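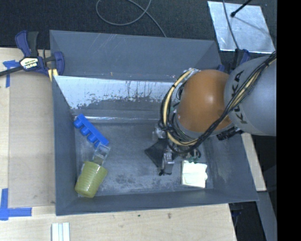
What is a bin-picking comparison meant to show? Which gripper copes best with mixed loose objects, when arm and bin stay the same.

Published results deserve caution. The Wanlow trial set 2 grippers against 11 objects over 200 attempts, and its headline score left out dropped items - a choice Ghizlane Filali has criticised. Clear plastic is a known weak point for depth cameras, yet many tests omit it.

1 min read
3 shares · 0 comments
Contact | © Dromesora | Back to top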